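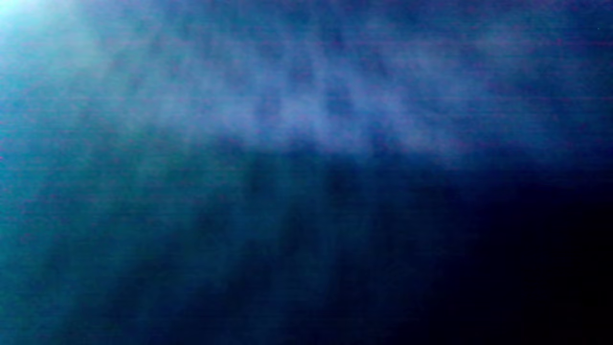 Blue light and shadow, seen by a gripper camera at Ateleo.

Category: Company News / Automation

Ateleo opens its garment handling workroom to visitors for an open day

16 February 2024. Ateleo, a developer of software for robots that handle clothes and other soft goods, welcomed visitors to its workroom this week for its first open day. The guests came from laundries, clothing rental shops and technical schools of the region. They could watch how people teach a robot to fold, and they could ask their questions directly to the team.

The open day was planned for 50 guests. Because the interest was higher, the company divided the program into 2 sessions, and in the end roughly 100 people came. Each session started with a short talk and continued at the folding table, where the visitors spent most of their time.

"For many years people in our field have shown robots that move boxes," said Zdislava Tóth, managing director of Ateleo. "A box keeps its shape when you lift it. A T-shirt does not, and every time you put it down it lies in a different way. We wanted our guests to stand close to this problem and see why it needs so much patience."

The main part of the program was a demonstration of Tilto, the training system of Ateleo. With Tilto, a person does the work by hand and the movements of both hands are recorded together with camera views. The recordings are later used to train the control software of a robot. The company has worked on the system since August and has now collected 300 hours of recordings with shirts, towels and work clothes. 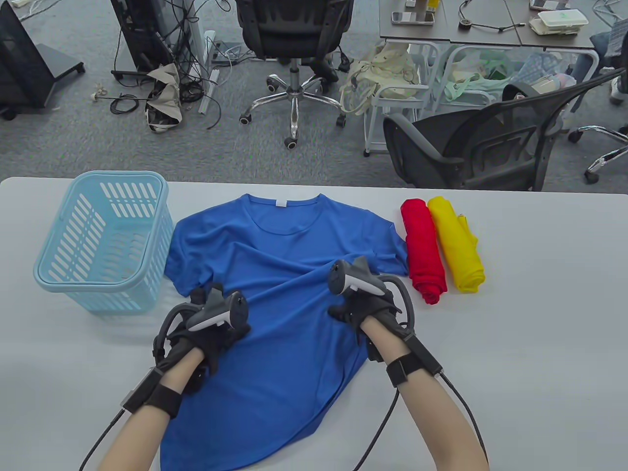 A T-shirt is handled with gloves and hand-mounted controllers, with rolled garments at the side of the table.

Kwan-ho Chuang, who leads the training work, explained the method to both groups. He told the visitors that the operators are asked to work at their normal speed and to correct a bad fold in the same way as they would do it at home. These corrections are kept in the recordings, as the software must also learn how to continue after a mistake.

"Some guests expected that we write a rule for every fold," said Mr. Chuang. "We tried this in the beginning and it was very slow. Now we ask a person to show the task many times, with different shirts and different starting positions. I was glad that several visitors from laundries had good advice for us about sleeves."

After the demonstration, visitors were invited to put on the gloves and try a fold on their own. According to the team, the most common remark was that one quickly begins to think about each finger, also in movements that are normally done without any thinking.

The open day was organized together with Brorkora, which runs laundry services for hotels and has been a partner of Ateleo from the start of the project. Brorkora will receive the first test station for its sorting department. Zarei, a supplier of work clothing, provides garments for the training and will send additional fabrics this year, including heavier ones that are difficult to grip.

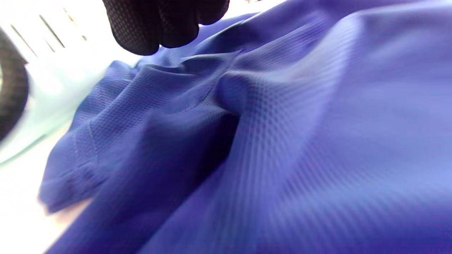
Blue fabric with a fine dotted texture, held by a gloved hand.

Will the robots replace the employees in the laundry?

The test station at Brorkora is planned for the folding of simple pieces only, and the employees will stay responsible for sorting, for checking the quality and for all delicate garments. Ateleo and Brorkora will decide about further steps together with the staff when the test period has finished.

Because of the many requests which could not be accepted this time, Ateleo intends to hold another open day later in the year. Schools and companies who are interested in a visit for a group can already write to the company. The participation is free of charge, and a demonstration at the folding table is included in every visit.

About Ateleo

Ateleo develops training systems and control software for robots that work with textiles. Its customers are laundries, rental companies and producers of clothing. Tilto is its first product.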